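Notes for the club evening, 2026-04-08. Twenty minutes, then questions. Talk slower than last time.

**Opening**

Start with the number. 1,068 pushes logged between the start of term and last Friday. Let them be impressed for a second, then ask what a push is worth if we can't say what the student learned from it.

I'm the mentor who voted against this project. Say so early. Gunvor Eide will be in the second row and she'll bring it up if I don't. She wanted it, she got it funded, and she was right about attendance. I'm still not convinced she was right about the rest.

**What the students were asked to do**

- Write short instructions in plain English for moving blocks on a board.
- Drive the arm by hand so that it carries out each instruction.
- Train a small model on the results and see if it follows instructions it hasn't met before.

Two teams, Hillov and Skurham. The names came from the students, please don't ask me what they mean.

Mention that the arm only pushes. It can't pick anything up. Parents always expect picking up, and half the disappointment at the February open evening came from that.

**The part I don't like**

Team Hillov reported 104 successful runs and put it on their poster in very large type. I asked who decided what counted as successful. Answer: the person driving. So the driver hears "put the star by the cube," pushes the star until it looks near enough, and marks their own work.

Desta Hailu went back through the recordings and marked them again without looking at the first marks. She disagreed with 10 of them. That's a decent result! I told her so. But the poster was already up, and it still says 104.

(Pause here. Somebody will say that's how real labs do it too. Maybe. I'd want to see that before I copied it.)

Second complaint, shorter. The instructions all sound alike. Nahom Sisay wrote most of Skurham's and he has a favorite sentence shape: move color shape to color shape. A model that does well on Nahom's sentences has learned Nahom. When Lorraine Nepia typed in "tidy up the left side" the model went for the nearest block and kept going until she stopped it. She had a good laugh and the team was annoyed with her for a day. I think that was the most useful test of the whole term.

**Slide: the board**

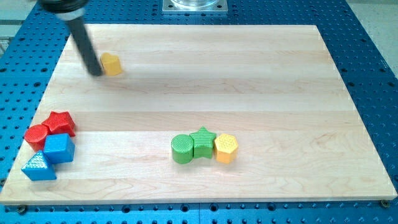
Language is what the students found hardest, well ahead of the driving. Ask the audience to give me one instruction for this board and wait for it. If someone says "move the yellow one," stop them and ask which, the heart up on its own or the hexagon at the end of the row with the two green blocks. Same trouble with "the star," because there's a red one and a green one. Then ask what "next to" means when the green star is already touching the green cylinder, and whether the hexagon counts as next to the cylinder with a star in the middle. Selamawit Gebru's group argued over a case like this for most of a session. I'd call it the best session they had, and the arm hardly moved.

Don't rush off this slide. If the room is quiet, try "push the heart to the middle." Middle of what, the board or the blocks?

**What I'd change**

- Somebody other than the driver marks the run. No exceptions for demo days.
- Write down what "next to" means before starting, with a ruler if needed.
- At least 2 people writing instructions per team, and they don't read each other's.
- Keep the failures. Skurham deleted theirs to save disk space and I found out three weeks later.
- Stop printing success rates on posters unless the rule for success is printed beside them.

Gunvor will say this takes the fun out of it. She may have a point for the younger ones. I'd let the first month be a free-for-all and bring the rules in after.

**Money, if asked**

The Assefa grant covers the arm through the end of the school year. It doesn't cover repairs. Juserus has offered a discount on a second arm and I'd say no for now, because we haven't shown that we can learn much from one.

**Questions I expect**

*Would you vote against it again?* Probably. I'd lose again, too.

*Is the model any good?* It's fine on sentences it has nearly seen. Don't let anyone push me past that tonight.

*Can my kid join?* Yes, sign-up sheet is by the door. Ask Selamawit about which evening.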